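Dish rack on the table instead of the counter, anyone else?

tinkettle
Posted Saturday, 9:14 am

So my kitchen has maybe a foot and a half of usable counter and I finally gave up and put the drying rack on the round table where we eat. White wire one with the tray under it. Plates go in upright and the little clear basket hangs on the edge for forks. 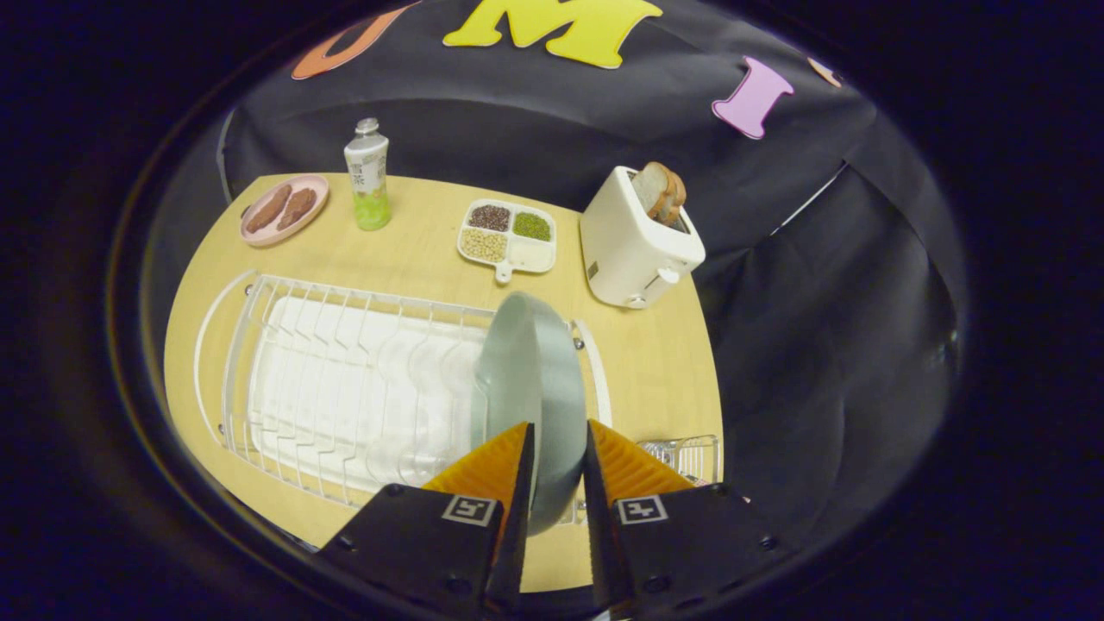 mossgarden6
I had mine on the table for a whole winter and went back to the counter. Water always gets past the tray eventually, and light wood shows every ring. Oil the top before you do anything else.

tinkettle
Ugh, ok, oil is on the list. What I really wanted to ask is how people share the table with everything else! I've got the toaster on the right, breakfast stuff at the back, and the divided tray of dried beans in the middle (I'm sorting for soup, red-brown ones, mung and soy, one section still free). It all fits, but I'm forever moving something to set a bowl down.

parsnip_lane
Toaster should go. Sorry! I love toast as much as anyone but it takes up prime space all day for 3 minutes of work. Mine lives in a cupboard and comes out at breakfast.

halfpint
Disagree with parsnip, if you put a toaster away you stop making toast. Move the beans. Those can be in jars on a shelf, mine are in the 12 oz Ladovden ones with the wide mouth and you can scoop right out of them.

tinkettle
The beans are only out while I sort, they'd go back in jars by dinner. But the toaster is staying, my kid would revolt.

mossgarden6
What about a smaller rack? The Nirnar folding one holds six plates and goes flat against the wall when you're done. I've had it two years, no rust yet.

parsnip_lane
I had that Nirnar and the feet slid all over. Returned it.

mossgarden6
Mine has the rubber feet, maybe they changed it? On a bare wood table I'd put a towel under it anyway.

halfpint
Also which way do you all face the plates? I do them all leaning the same direction, big ones at the back, and they dry way faster. My husband just drops them in wherever and then there's a puddle in every rim.

tinkettle
Wherever, guilty. Ok, trying it your way tonight, and I'll measure for the folding one. Does anyone know if it comes in white?

mossgarden6
White and gray when I bought mine.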